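I've been with Ratska for my home internet for three years, and I've never been the type to shop around. But in September the bill jumped by 45 dollars, and I finally sat down on a Friday with a cup of tea and called.

The line item said "Getach equipment plan," a modem rental I'd never asked for (I own my modem — bought it the month I moved in!). The first rep was sweet as could be and gave me case number 2762. Then we got disconnected, and the second rep had no record of it and opened case 1506 instead. 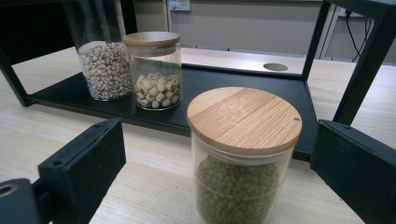
Mung beans up front, barley behind.

I was on hold nearly the whole afternoon, and if I never hear that piano music again it'll be too soon. The third person, bless her, found the charge and took it right off.

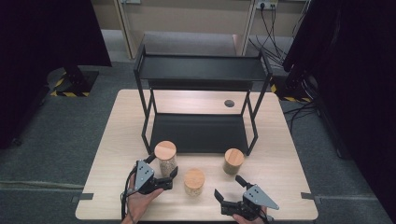 She couldn't refund the month I'd already paid, though, so I've written a letter and I'm keeping a copy. My neighbors switched to Yammine and like it fine, but the contract is long and I hate contracts. If any of you have dealt with Getach fees, please tell me how you got your money back.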